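I put the summer clothes away in October this year, later than I should have. Shorts go on the pine table first, waistband at the back, legs spread flat.

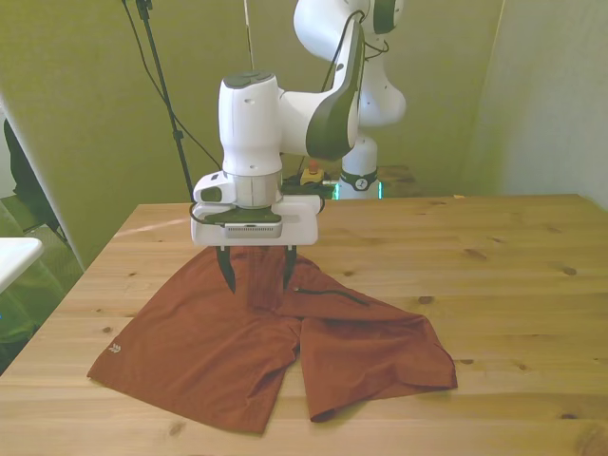
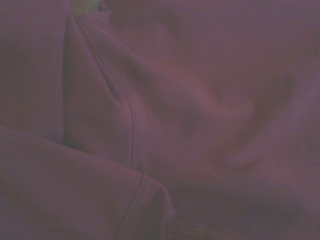
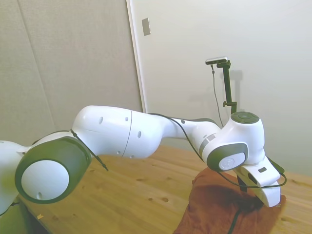 Zippers get closed and pockets emptied. I found 4 dollars and a Pultlow receipt last year. Then I fold one leg over the other and fold up from the hem. The bin under the bed is a Dastik and holds 34 pieces if I press down. Sweaters come out next, and two of them need mending.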